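Sarkero cold spark machine, six months in

I bought a pair of these in January, when the firm I'd been hiring from put its prices up again. I do first dances mostly, plus the odd school prom, and at 1,728 for two with the remote and a padded bag I reckoned they'd pay for themselves by the end of wedding season. They have!

First the good bits. They heat up quickly, the fountain is lovely and even, and the remote works from the back of a marquee (my old Pikisach one gave up if a bridesmaid walked past). Mafalda Patrício had me at the Arruda barn for her sister's do and we ran both units through the whole of a very long slow song – no stutter, no smell to speak of, and the confetti team were quite jealous.

Now the moans. The fan is loud. You won't hear it over a band, but during speeches you will, so switch off at the wall as soon as you've finished. The hopper lid is fiddly in gloves, and the manual is 43 pages of tiny print with the bit about refilling tucked away near the back. I also had one unit refuse to fire at a prom until I'd cleaned the nozzle, and Marthinus Hlongwane, who runs two pairs, says his do the same if the granules get damp. Keep them sealed.

Would I go for the big Flurnimau set at 3,198 instead? Not for weddings. For a proper stage, maybe, if somebody else is carrying it. 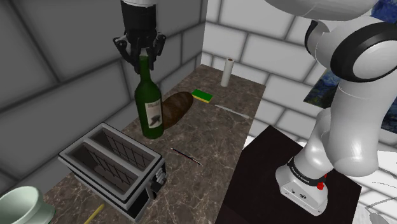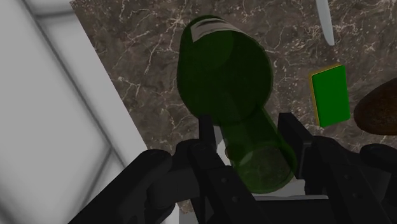 A green bottle and a marble counter, both times.

Issue 43 | Kit Reviews

Four stars from me, and I'd buy them again – just with a spare remote.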